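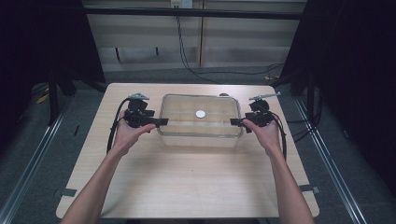

Hand-held grippers over the plastic tray at the second station, Vokaner open day.

Vokaner opened its Arnau site to visitors on a Wednesday in November. Groups went in at 2 p.m. through the loading entrance. I was there for the data collection room, the last stop on the route and the least rehearsed.

The company builds pick-and-place cells for small parts. Until last year its engineers wrote each grasp by hand. Now an operator does the task with a pair of hand-held grippers, one per hand, and the recordings are used to train the arm controller. Both units are black, with flat fingers and a cable out of the back. The operator works at a light wood-grain table with short strips of dark tape at its left and right edges.

The task on show used a clear rectangular container with a small white disc in it. Unathi Mabaso, who runs the station, gave the instructions as follows: hold the container with one gripper, take the disc with the other, set it down outside, return it. A recording is discarded if the container leaves the table. The set for this task stood at 3,138 recordings on the day of the visit, of which 321 had been made with the current fingers.

Thin flat parts are a known problem for two-finger grippers. Mabaso's view is that the approach angle matters more than finger force, and that operators need 21 practice runs before their recordings are worth keeping. I asked how the figure was reached. It came from an internal test with four operators, which is a small sample.

Transparent containers cause a second difficulty, as the table shows through the walls and floor. Vokaner did not give an error rate for this case.

The tour ended at 4 p.m. Parking at the site is limited, and the bus stop is on the far side of the main road.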